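HG214 Water and Settlement
Handout 9: Reading a dry valley

Before the field day, read sections 1 to 3. Section 4 is for the write-up.

1. What a dry valley is

A dry valley has the shape of a river valley but no permanent stream. They are common on chalk and limestone, where rain sinks into the rock instead of running off. Most of the ones we look at in this course were cut when the ground was frozen. Frozen chalk does not let water through, so summer meltwater ran over the surface and wore the valleys down. Once the ground thawed, the water went back underground and the valleys stayed.

Some dry valleys still carry water in a wet winter. These streams are called winterbournes. They start when the water table rises high enough to meet the valley floor, and the point where they start moves up and down the valley from year to year.

2. The Horgan valley

Horgan is the longer of the two valleys on your map. The upper part is dry all year. Below the old sheepwash there is a winterbourne, usually running by the end of winter and gone by midsummer. The village of Predemville sits at the lowest reliable spring, at the foot of the slope. Farms further up relied on wells and dew ponds.

Look at the parish boundaries. They run in long strips from the river up to the open chalk, so that each parish had some meadow, some ploughland and some grazing. Fullmont is the exception – it has no river frontage at all, and its well was dug much deeper than the others.

3. Wells and the water table

The water table under chalk follows the shape of the hills, but more gently. A well on a ridge therefore has to go deeper than one in a valley. Levels tend to be lowest in autumn and highest in late winter. If you visit in November the ground may be muddy while the wells are still low, as the rain takes time to work down through the rock.

Pumping changes this. A borehole lowers the water table around it, and a nearby spring can weaken or move downhill.

4. For the write-up

Maximum 1000 words, not counting the map. Mark the spring line, the parish boundaries and any wells you can place. Say where your evidence comes from: map, field notes or printed source. Place names count as evidence, but check old spellings before you rely on them.
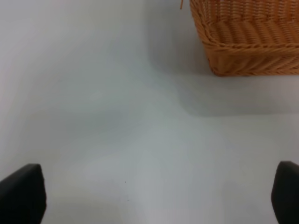 Fig. 1. Pale tabletop, with dark gripper fingers at lower left and right.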